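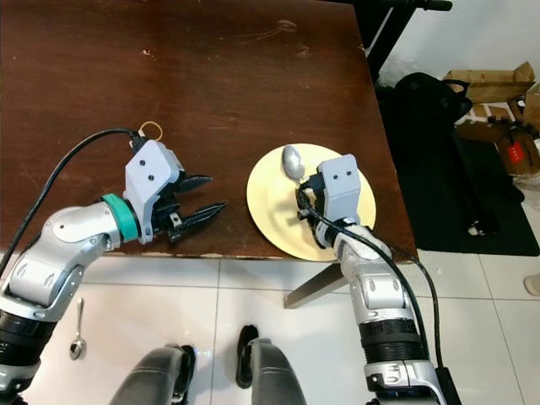 Figure 3. Table task, spoon and plate. Right gripper closed on a spoon, left gripper open, second spoon on the floor.

Section 3: Recording Episodes at the Table

By now you have unpacked the Zirkdale, bolted on whatever Section 2 told you to bolt on, and watched it wave at the wall. Congratulations. You may now begin the part of the job that takes up the rest of the year.

This section covers recording with two arms and the head camera. For the drawer and shelf tasks, see Section 4. For recording with only one arm, see Appendix B, and please ask Moushumi Miah first, as the one-arm files go in a different folder and she is the one who has to move them when they don't.

3.1 Before you start

You will need:
the robot, homed and with both grippers on
the operator station, with Urkoneo running
a table
the object set listed on the task card
a second person, if you can get one, to reset the objects

1. Turn on the operator station and wait for the Urkoneo start page. If you get the login page instead, someone has logged you out.

2. Open Task > Load and pick the task card. The card name must match the objects in front of you. The software has no opinion on this and will happily record a spoon under "cup_to_tray" all afternoon.

3. Check the head camera view. You want the working part of the tabletop, both grippers in their ready pose, and the near edge of the table. A strip of floor below the edge is fine. The model has to learn where tables stop at some point.

4. Check both gripper cables. Each should run back along its own arm with enough slack for a full wrist turn. Roll each wrist slowly from one end of its travel to the other and look for anything pulling tight.

5. Open and close each gripper once with nothing in it. The reading on screen should go to 0 when closed and return to the same open value each time. If it wanders, rerun the gripper calibration in Section 2.

CAUTION: Keep hands, sleeves and lanyards away from the fingers while the arms are live. The inner edges are toothed. They grip spoons well and are no more particular about thumbs.

3.2 Placing the objects

6. Put the plate within reach of both arms. Move it to a new spot for every episode. A hand's width is enough.

7. Put the spoons where the card says. If the card says "free," put them anywhere on the table both arms can reach, pointing any way you like. People asked to be random will put a spoon in the same four places forever, so Urkoneo has a Suggest button. Use it when you notice your own habits.

8. Leave the rest of the room alone. Boxes against the wall, bags, stands and mats may all stay where they are. Early on we cleaned everything out of view, and the first model trained on those recordings fell apart when Karthik Bepari hung up his coat.

Note: Scuffs and marks on the tabletop are also fine. Do not cover them with a cloth unless the task card is a cloth task.

3.3 Recording an episode

9. Take hold of the operator handles and move both arms to the ready pose. The status bar turns green.

10. Press the left pedal to start. Wait for the tone. Anything you do before the tone is exercise.

11. Do the task at a normal, slightly boring speed. Reach, close, lift, carry, lower, open. Do not show off. The model copies what you do, including the little flourish at the end.

12. Keep the idle arm in view, gripper open, clear of the objects. Don't park it in your lap. A still arm is part of the demonstration too, and the model needs to see that it may leave things alone.

13. When the object is down and the gripper has let go, lift the hand clear and press the right pedal to stop.

14. Mark the episode Good, Recovered or Discard. See 3.4.

One set is 24 episodes. Take a break between sets. Operators on their third set in a row begin to drive the arms the way they drive home.

3.4 When something lands on the floor

Something will land on the floor. Spoons are the usual culprit, being smooth, curved and apparently eager to travel.

If the task can still be finished with what is on the table, keep going. Finish, stop, and mark the episode Recovered. Add a tag for the dropped object. Do not stop the recording to pick it up.

If the task can't be finished, press the right pedal, mark it Discard, and use the tag "drop." Discards are kept. Piyumi Jayasinghe reads them to find out which grasps fail, and says they are the more interesting half of the collection.

If you are between episodes, you may leave the fallen object where it is or fetch it, but set the card's object count to match what is left on the table before you press the pedal again.

CAUTION: Never reach under the table while the arms are live. Press the hold button, wait for both arms to settle, then fetch the spoon. Wipe it before putting it back.

WARNING: Do not try to pick things off the floor with the arms. They will reach lower than you expect, and the edge of the table will be in the way.

3.5 Checking your work

15. After each set, open Review and play back 2 episodes at full speed. Look for a frozen camera, a gripper reading that does not match what the fingers are doing, and your own colleague's hand entering halfway through.

16. Fill in the language line for each episode. Write what was done, in words a person would use: "put the spoon on the plate." Afroza Dissanayake has removed "do the thing again" from the collection once and would like that to be the only time.

17. Press Upload. Leave the station on until the bar reaches the end. It will stay at the last sliver for a while.

The table task stood at 3,138 episodes when this section was revised in September 2026. If the counter on your start page shows a smaller number, you are connected to the practice server, and your morning's work is sitting there with everybody else's. Do not record it again. Write to Kavinda Dissanayake, who can copy it over.

Continue to Section 4, Drawers and Shelves.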